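Boletín de la asociación, 28 de agosto de 2018

Lo que aprendí este verano sobre los melanomas (y sobre mi propia espalda)

Os debía esta crónica desde junio, cuando Idalina Prata vino a darnos la charla sobre cáncer de piel y yo prometí, con esa alegría con que se prometen las cosas a la hora del café, que la pasaría a limpio «en una semanita». Bueno, pues ya está. Perdonad el retraso, y perdonad también si me voy por las ramas, que tengo la libreta llena de flechas y de notas al margen que ni yo entiendo.

Idalina es dermatóloga, ha pasado media vida en consulta y ahora reparte su tiempo entre el hospital y un grupo de investigación pequeñito. Empezó preguntando quién se había mirado la espalda en el último año. Silencio. Yo levanté la mano a medias, porque me la había mirado mi hermana buscando una garrapata, y me dijo que valía, pero poco.

Lo primero que me apunté fue lo de los melanocitos, las células que fabrican el pigmento de la piel. El melanoma nace de ellas, y por eso puede salir en un lunar de toda la vida, pero también (y más a menudo, ¡esto no lo sabía!) en piel donde no había nada. Yo llevaba años vigilando con lupa el lunar del hombro y pasando olímpicamente del resto. También puede aparecer en sitios que apenas ven el sol, como la planta del pie o debajo de una uña.

Luego repasamos la regla del ABCDE, que seguro que os suena: asimetría, bordes irregulares, color desigual, diámetro de más de seis milímetros y evolución. Idalina insistió muchísimo en la última letra. Un lunar feo que lleva veinte años igual le preocupa menos que uno pequeño y discreto que ha cambiado desde Navidad. Y también nos habló del «patito feo», el lunar que no se parece a sus vecinos. Me gustó, porque es una idea que se puede contar a un niño o a una suegra. Si algo pica, sangra o no se cura, se pide cita y punto.

Deolinda Fonseca preguntó lo que todos estábamos pensando: ¿y si te lo encuentran? La respuesta fue larga, pero me quedé con que lo que más pesa al principio es el grosor. Cuando el melanoma se coge muy fino, muchas veces basta con quitarlo con un margen de piel sana alrededor. Si ha profundizado más, a veces se estudia el ganglio centinela, el primero al que irían a parar las células si se hubieran escapado. Deolinda lo apuntó todo con una letra preciosa, y de ahí he copiado yo la mitad de este párrafo.

La parte que me tuvo con la boca abierta fue la de los tratamientos para cuando ya se ha extendido. Hace no tantos años había poquísimo que ofrecer. Ahora está la inmunoterapia, que le quita el freno a nuestras propias defensas para que ataquen al tumor, y están las terapias dirigidas, que sirven cuando las células tienen una mutación concreta en un gen llamado BRAF. No funcionan en todo el mundo y tienen sus efectos secundarios, algunos serios, porque unas defensas sin freno pueden ponerse a atacar el intestino o el tiroides. Pero hay personas que llevan años bien, e Idalina lo contaba con una emoción que se contagiaba.

Venkatesh Kamath, que trabaja con ella, nos explicó después el proyecto Hinetti. Han reunido 1077 fotografías de lunares hechas con dermatoscopio y quieren ver si los médicos de familia, con un curso corto, aciertan mejor a la hora de decidir a quién mandan al especialista. Resultados todavía no hay, y no quiso adelantar nada por mucho que Simão Garcia lo intentó (tres veces, Simão, que te conté). Lo que sí dijo es que las fotos buenas ayudan un montón, así que si os vigiláis un lunar en casa, hacedle una con buena luz y una regla al lado, y guardad la fecha.

Y llegamos al sol, claro. Crema, sí, pero generosa y repetida cada dos horas y después del baño. Sombra en las horas centrales. Camiseta. Y algo en la cabeza, sobre todo quienes ya andamos escasos de pelo. Aquí hubo un debate animadísimo sobre gorra o sombrero, que ganó el sombrero de ala ancha porque la gorra deja al aire las orejas y la nuca. Los de la gorra no se rindieron, y se llegó al acuerdo de gorra más crema en las orejas.

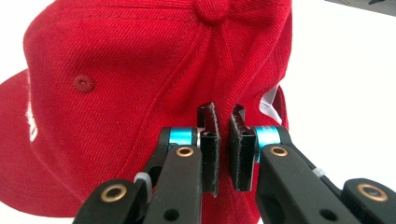
Gorra roja: la visera protege la frente, las orejas piden crema.

Una cosa más que pregunté yo, por si os sirve: las cabinas de bronceado. Idalina puso una cara que no sé transcribir. Que no, que ni para «preparar la piel» antes de la playa, que eso de la base no protege casi nada y el daño se va sumando, sobre todo si se empieza de joven. Se lo he contado a mi sobrina y me ha contestado con un emoticono.

Para los que no pudisteis venir, Benvinda Sequeira tiene las hojas con el dibujo del cuerpo para ir marcando los lunares. Quedan 17, pedídselas a ella en la sede. Yo ya he rellenado la mía, con ayuda de mi hermana y un espejo de mano, y tengo cita con la dermatóloga por uno de la pantorrilla que no me convence. Ya os contaré en el próximo boletín.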